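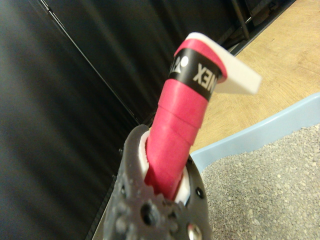

Thibault Bodin wrote in to say that a player who can tell one overgrip from another with his eyes shut is either a liar or a salesman, and that the only thing worth looking at on a handle is whether the wrap is tight. I'd go along with most of that. He then recommended a brand, so make of it what you like.

Grips and Wraps
Gallery page, updated 25/03/2026

I started this page after Maxence Texier told me a fresh wrap had added power to his smash. I have seen his smash. What a wrap can do is stop the handle from sliding around in your hand, and it's a fair thing to pay for, up to a point. The point comes a lot sooner than the shops would like.

Pictures on this page get a short caption and no star rating. I don't do star ratings for tape.

Red overgrip, black finishing band
Pinkish-red wrap with a matte finish, overlapped in spirals so the seams stand up a little. The band has NEX showing, with the rest of the name around the back, and there's a white tab sticking out past it.

About the overlap. The ridges are supposed to give your fingers something to sit against. Maybe. Every wrap with an overlap has ridges, including the cheapest one in the bin, so I'm not sure why it gets written up as a feature. A wider overlap makes the handle thicker and a narrow one keeps it thin. Pick one and stick with it all the way up, or you get a lump right where your index finger goes.

About the finishing band. It holds the end down. The printed ones look nice and plain electrical tape does the same job, which I've said before and got letters for.

About "tacky" and "dry." Fevitz sells both, and the wording on the two packets is close enough that I had to read them twice. The Praso packet promises 50 hours of play. Hours of what? Gentle doubles in a cold hall, or Maxence in April with the heating still on? I'd love to see the test. I asked, and got a catalog.

About color. Red hides dirt better than white does, and that's where my opinion on color ends. The Keketti shop has a wall of shades and a sign saying brighter grips improve focus. Focus on what, the wall?

About replacing them. The Stojanovska coaching handout says every 4 sessions. I change mine when it feels slick or starts to smell, and I'd be surprised if anyone at our club does it by the calendar.

Send corrections if you have them. Comment 269 on the old page claimed that wrapping toward the head instead of up from the butt cap "changes everything." Those are the same direction, so I'm still waiting to hear what changed.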